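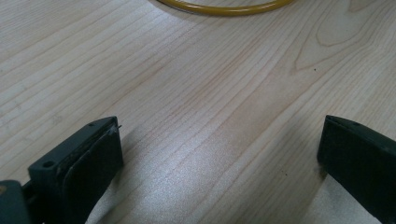

Ristbridge open day, student robotics club

2 min read

Got in late, parking hopeless, so missed the intro talk. Straight upstairs to the club room. Packed. Project this year is called Grelel: students pick up a hand gripper, do a simple job over and over, then try to get an arm to copy it. Job on the day was moving a yellow cable across a tabletop. Sounds easy. It isnt.

Oliwia Czerwiński runs the club, 24 students, two evenings a week. She let visitors have a go. I got five tries. Dropped it on three. The trick is coming in low and slow and not squeezing till both fingers are down by the wood. A kid of maybe twelve was much better at it than me and told me so.

Things I scribbled down:

- the left finger has a dark flat pad on the inside, students swap them when the grip goes
- a run only counts if the cable ends up inside the tape, they want 40 good ones per student before May
- cables are the hard part, blocks got boring by week 4

Pascal Böttcher talked me through the software side, most of it over my head. Main problem right now is glare off the table, he wants a cloth on it, Oliwia doesn't. They were still argueing when I moved on.

Ran out of time for the Kettler hall downstairs, only saw the line for it. Coffee was fine, cake gone by three. Club takes new members after the spring break, sign-up sheet is on the door, no experience needed. My daughter put her name down.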